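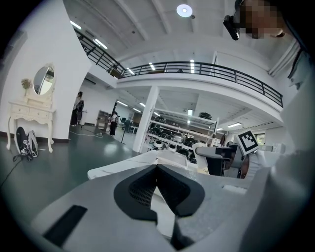 A kitchen table, a desk or a workbench top will take a coat of hard oil wax or paint well enough if the old surface is clean and dull before you start. Most failed table tops fail at this stage. The method below is for white tops in particular, the hardest colour to get right as every brush mark and every speck of dust shows. A flat white top with a slightly raised lip, like the one beyond the grey casing in the photo, needs a little more care than a plain slab, and the lip is dealt with separately in step 4.

What you will need

Sugar soap and two buckets
Sandpaper in 120, 180 and 240 grit
A sanding block
A tack cloth or a lint-free rag
Adhesion primer
Water-based satin or eggshell paint in white
A 4 inch foam roller and tray
A 1 inch angled brush
Clear water-based varnish, if the table will be eaten off

I use Skeveck primer and their satin, but any decent trade brand will do. Buy the primer and the paint from the same maker if you can. The tins normally say which products go together.

Step 1: Wash the top

Mix the sugar soap as it says on the packet and wash the whole top, including the underside of the edge where hands go. Rinse with clean water from the second bucket, then rinse again. Sugar soap left behind will stop primer from sticking. Leave the top overnight.

If the table has been polished with a silicone spray, washing may not be enough. Wipe it down with methylated spirit and a clean rag, with the windows open, and change the rag as soon as it looks grey.

Step 2: Sand it dull

You are not trying to get back to bare wood. Go over the top with 120 grit if it is varnished or 180 if it is already painted. Keep the block flat and work along the length of the table. Stop when there are no shiny patches left when you look across it with a lamp held low at one end.

Laminate needs only a light pass with 180. If you go through the pattern layer you will see brown, and that patch will need an extra coat of primer.

Old paint is another matter. If the table may date from before the 1970s, test for lead first. Kits are cheap. If it comes up positive, do not dry sand it.

Step 3: Fill and wipe

Fill any dents with fine surface filler, leave them slightly proud, and sand them back with 180 when hard. Vacuum the top and then use the tack cloth. Madhu Garg wrote in after the first version of this page to say that she wipes hers down with a barely damp microfibre cloth instead. I have tried it and it works as well.

Step 4: Prime, starting with the lip

Cut in the lip with the angled brush before you touch the flat part. Paint gathers in the corner where the lip meets the top and dries as a ridge, so load the brush lightly and draw it along the corner once with nothing on it at the end. Do one side at a time and roll the flat part up to it while the edge is still wet.

Roll the primer on thinly. It will look patchy – leave it alone. Two thin coats are better than one thick one. Sand lightly with 240 between coats and wipe again.

Step 5: Paint

Do the same again with the white. Work in strips across the short side of the table, each strip slightly overlapping the last, and finish each one with a light stroke of the roller in the same direction. Once a strip starts to go tacky, do not go back into it. If you spot a hair or a bit of fluff by then, let it dry and sand it out.

Most tops need three coats of white over a dark colour and two over a pale one. Leave at least four hours between coats in warm weather and longer in a cold garage. I did mine in July and could do two coats in a day.

Step 6: Varnish

Check that the varnish is marked non-yellowing. Ordinary oil-based varnish turns a white top cream within a year. Stir it, do not shake it, and put on two coats with a clean roller.

Leave the table for two weeks before putting anything heavy or hot on it. It will feel dry the next day but the paint is still soft underneath. Use felt pads under lamps and monitors after that.

Page updated 24/09/2026. Thanks to Faizal Wuisan for the correction on drying times.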